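**Where to put a landlord complaint about damp, and how long to wait?**

*Nayeli Echeverri, September 26, 2025*

Hello everyone. I rent a small flat in Wuddale, on the ground floor, and since June the bedroom wall behind the bed is damp. I wrote to the agency (Osano) two times by email and they answered only "we have passed it on".

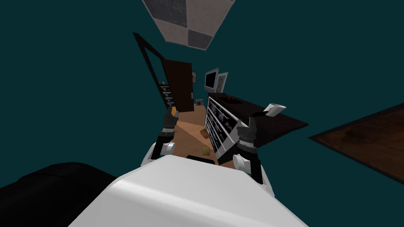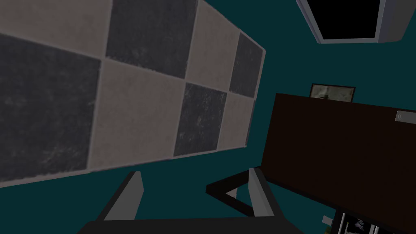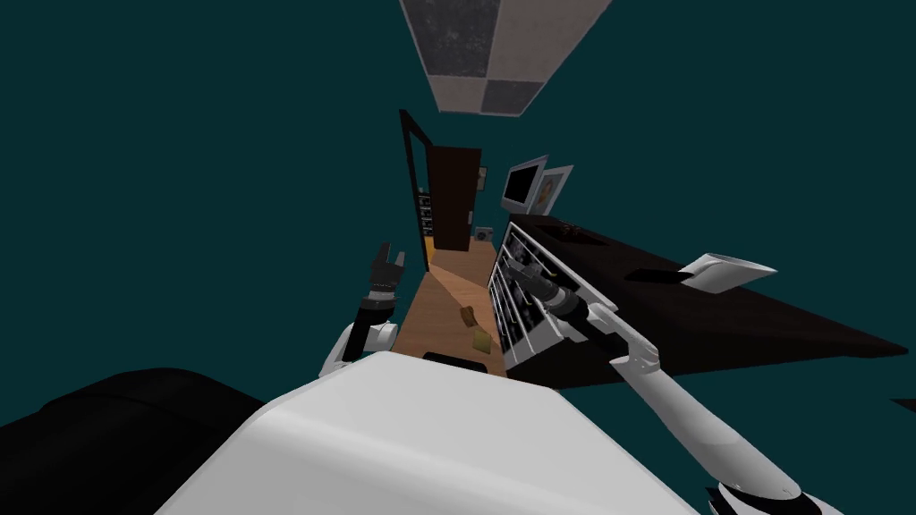
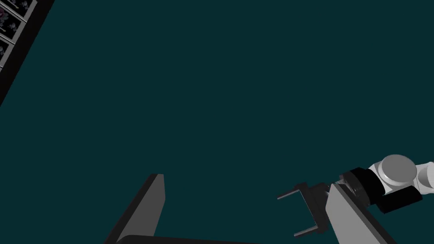
The damp goes up 39 cm from the floor, I measured it with a ruler. The paint comes off in small pieces and my winter coats smell bad. I bought a dehumidifier for 80 dollars and it collects water every night, but the wall stays the same.

My lease says that repairs must be "reported in writing". Does an email count as writing? And can I pay less rent until they fix it? I don't want a fight, I only want a dry wall.

**Boonyarit**

Please don't pay less rent before you get advice. It is the mistake I made in my old place, and the agency used it against me for months.

Read your lease again and look for the word "notice". In mine, email was fine for small things, but repairs had to go by letter to the office address. If you are not sure, do both. In the letter write the date when you first saw the damp, the dates of your two emails, and a day by which you want an inspection. I gave them 10 days. Send it by a service where someone must sign, and keep the receipt - I needed mine later.

Also keep the receipt for the dehumidifier. I got nearly all of my costs back, but only those I could show on paper.

**mondo_k**

sounds like condensation, open a window

**tilly.r**

Condensation usually gives black spots in corners and near windows. A line that rises from the floor can be ground water, or a leaking pipe inside the wall. Is there a bathroom on the other side? Mine was a shower pipe, and the plumber found it in 20 minutes after the agency finally let him in.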